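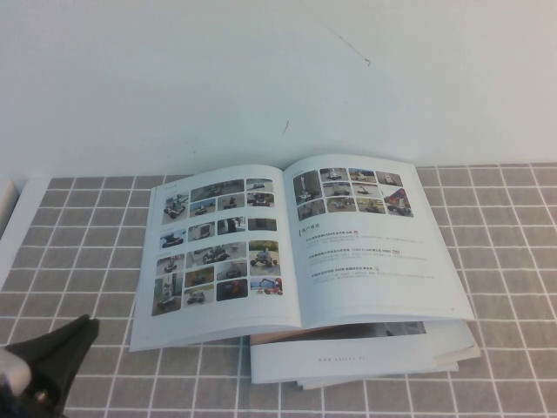
Warrick Whitelaw

Annunziata Messina has 805 booklets, brochures and catalogues in her collection, and she says she has read fewer than half of them. Many are in languages she does not know.

"I can't read a word of this one," she said of a Chinese booklet filled with small colour photographs of wheeled and tracked robots. "I can still tell you a lot about how it was put together. I look at the page first. The words come later, if someone helps me."

Messina worked in the finishing room at Sunetti, a printing firm, for 20 years, folding, stitching and trimming other people's catalogues. She began taking home spoiled copies in her second year there. The collection now has its own room in her house and its own name, Josach, which was the name of the first firm whose catalogue she kept. It sold garden gates.

She collects what the trade calls commercial literature: anything printed to show a buyer what a company or a workshop makes. Seed lists, boiler leaflets, hotel tariffs and machine catalogues are all kept together, sorted by size and not by subject. Visitors find this odd.

"People come in and ask for tractors," she said. "I say, what size is it? They don't know. But I've only got so many shelves, and a tall thing won't go on a short shelf."

I asked what she looks for when she opens something new. She said she starts with the number of pictures on a page, and how much white has been left around them.

The Chinese booklet has a tight grid of small photographs on its left-hand page, in rows one under another. The right-hand page is calmer, with a smaller group of pictures at the top, then a short heading with a red bar beside it, and three paragraphs of small type.

"The left page says, look how much we've done," Messina said. "They've got them indoors, on the road, on the grass. If you had one good picture you'd print it big. When you've got a lot of pictures, and you're proud of all of them, you do this. I've got a fishing tackle catalogue laid out just the same."

She likes the red bar. "It's a tiny thing, but your eye goes to it. You know where to start reading, even if you can't read it."

Each paragraph opens with a line in bold, followed by lighter grey type. Messina said grey type of that size was a constant complaint at Sunetti. Customers chose it from a proof held under a bright lamp and then rang up when they saw it in their own offices.

"I'd have made it darker," she said. "Only a bit."

Her friend Khang Dương helps with the languages. He visits every March and works through whatever has come in since the last time, writing the title and the name of the maker on a slip of paper that goes inside the front cover. The slips are in pencil. Messina will not have a pen in the room.

Dương told me by telephone that he gets through a box in a morning if he is left alone. "She wants to talk about the staples," he said. "I want to read."

He would rather the collection were sorted by language. They have discussed it, and it is still sorted by size.

Most new items arrive by post from other collectors. Vicente Echeverría, who deals in old maps and theatre programmes, sends her anything commercial that turns up in the lots he buys. In return she repairs his torn covers. The two have met 3 times.

Messina is particular about how a booklet is opened. She lays it flat on a table, lets the pages settle where they want to, and does not press the fold.

"A left-hand page that bows up is quite normal," she said. "It's how the paper sits. If you force it down you crack the spine, and then you've got a booklet that falls open at that page for ever. At work we'd have binned it. Here I've got to live with it."

She prefers a surface with squares on it, which helps her see whether a page has been trimmed true. A slanting trim can be hard to spot in the hand, she said, but it shows up quickly beside a straight line. Glossy paper she tilts towards the window before she makes any notes, looking for fingermarks.
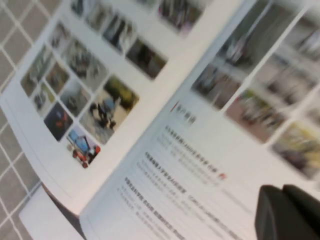
Storing and lending

Once a booklet has its slip, it goes into a paper sleeve, open at the top, and then on to the shelf. Messina gave up plastic sleeves after a damp winter when several covers stuck to them. She puts no more than 10 items between one divider and the next.

"Any more and you start pulling them out by the corners," she said. "I've done it myself."

The largest loan so far went to Kane Pirihi, who teaches layout at evening classes in the Wihongi building. He borrowed a box of machinery catalogues and asked his students to redraw one page from each, with the pictures as empty rectangles.

"They all thought it would be easy," Pirihi said. "Then they had to decide which picture went at the top left. One of them spent the whole evening on it."

The box came back with every sleeve facing the same way. Messina has said he can have another whenever he likes, although he has to carry it down the stairs himself.

She has no plans to stop at 805. A parcel from Echeverría was waiting on the hall chair when I left, and she had already felt along the edge of it. She thought it was something stapled.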